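Re: [hekix-dev] level 3 save bug + build for November

ok so I got the new build running last night, finaly. Load time way down on my laptop, 900 ms to get to the title screen. Nice work on the atlas packing.

Few things though. The save bug is still there for me. Die on the bridge in level 3, hit continue, and you come back with zero keys but the door is already open. Doesn't happen if you quit to menu first. Firefox and Chrome both.
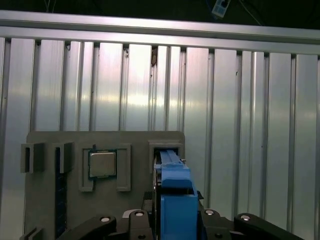

Also the jump feels floatier than in Fiston? Maybe it's just me. I'd knock gravity up a bit and leave the dash alone, dash is great.

Boss two: got him down to 65 hp and then he walked into the wall and stayed there. Kept throwing stuff at me from inside it. Died anyway lol

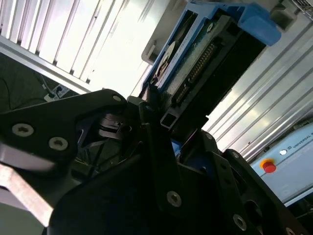

Dexter Bautista

On the save thing, see below, I think we're talking about the same bug. Your fix covers the checkpoint but not the bridge, the bridge has its own respawn call. entities/bridge.js, line 191 in my copy. Swap it for the shared one and try again.

> Pushed a fix for the key count after respawn. Keys are now
> stored with the checkpoint instead of the player, so they
> should survive a continue. Can someone check levels 1 thru 4?
> Also Eichhorn mode is in, hold down + start on the title.
> Sound is still missing on the menus, I know.

Levels 1, 2 and 4 are fine. Eichhorn mode is brutal, best I've managed is 298 points and I wasn't even close to the first gate. Please keep it.

Can we settle the Jellness music before the next build? The loop has a click in it at the end, the ogg only, mp3 is ok. I can re-export tonite if somebody sends me the project file.

Gotta run, more later

Dexter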